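Sowah says "clear worktop" plan will save renters 400 a year

Lettings firm Sowah wants tenants in its 2,249 flats to keep fewer things out on the kitchen worktop, and claims the habit could save each household 400 pounds a year in wasted food and replaced utensils. It has not published its sums.

"We tested it for almost 5 weeks and people loved it," said Fatima Mofokeng, who runs the scheme. She would not say how many people took part.

Tenant Tetteh Addo is unconvinced. "I've got two cupboards. Where is the spatula meant to go?"
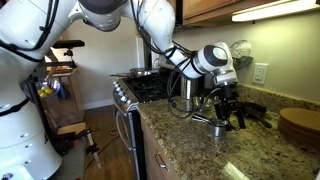
A measuring cup and a spatula on a granite worktop, with round wooden boards stacked at the far end.

Sowah will write to tenants in November.

Related
Jasuvside rents: what changes this winter
Brodineck bin rounds cut again
Filla drops its storage charge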